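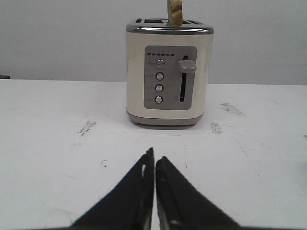
Bravero two-slice toaster, cream

Bravero Two-Slice Toaster, Cream
Item 271
In stock. Ships Tuesday.

The Bravero is a compact toaster for small kitchens, break rooms and rental apartments. It comes in cream with a stainless steel trim band around the top. The same model is sold in slate and dark green, but those two colors are on back order until July.

Power and controls
The toaster is rated at 900 watts. Browning is set with the buttons on the front, and the setting can be changed while the bread is down. There are separate buttons for Cancel, Reheat and Frozen. Reheat runs a short cycle and ignores the dial setting. Frozen adds time to whatever setting you have chosen.

Bread sizes
Standard sandwich bread, English muffins and most bagel halves fit without trouble. Long slices from a round country loaf will stick up above the slots, and the top edge will stay lighter than the rest. Turn the slice over and run it again on a low setting, or cut it in half before toasting. Do not force thick slices down. If a slice jams, unplug the toaster and let it cool before you take the bread out. Never use a knife or fork.

Before first use
Run the toaster empty twice at the highest setting with a window open. A light smell is normal on the first run.

Cleaning
Unplug first. Slide out the crumb tray and empty it once a week if you use the toaster daily. Wipe the outside with a damp cloth and a little dish soap. Scouring powder will dull the finish and scratch the steel band. The crumb tray can be washed by hand but should not go in the dishwasher.

What is in the box
Toaster, crumb tray (already fitted), printed guide. The bun warming rack is sold separately as item 272-R.

Warranty
2 years from the date of purchase for home use. Use in a hotel, cafe or office is covered for one year. Keep your receipt. Spare trays, dials and levers are held at our Honamov warehouse and can be ordered by phone.

Customer comments

"Bought it for my mother's apartment. The cord is shorter than I expected so measure to your outlet first. Toasts evenly on 3." Jarmila Jireš

"Good toaster. The Cancel button is stiff. I had the old Kratochvíl model before this and the slots on that one were narrower." Vlastimil Oravec

Volume orders
For orders over 1,000 units, contact the Grustcombe sales office for pricing and lead times.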